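Stuck grip, run 223: a chat with the Jalteo operator

Cycle 223 was the one that stopped the job. The left gripper closed on a shirt and wouldnt let go. "I hit release, nothing. Hit it again, nothing. And the arm's still trying to get to the rack."

She was the operator on shift at Jalteo, mid-afternoon, laundry trial. Arm pulling, cloth stretched tight over the rail, rack starting to tip. She went for the stop button. It took her 3 seconds, by the log. "Felt like a lot longer. You don't want your hand anywhere near it."

The cause? A cable. Pinched at the wrist, so the open signal dropped out whenever the joint rolled past 69 degrees. Jorkard, who supply the grippers, had it on the bench by evening. Grip force was set at 70 per cent, too high for cloth in her veiw. "I'd said so. It's in the notes."

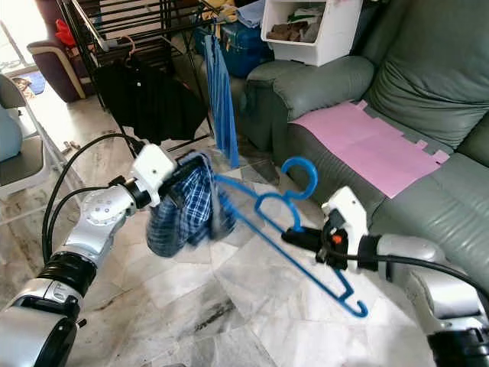
Jalteo Home Handling Team

Both arms are back on garments and hangers now. New cable clips, lower force, and a check of the wrist before each run. Nobody reaches in until the power's off, even for a sock.

Is she happy with it? "Happier. I still stand closer to the button than I used to."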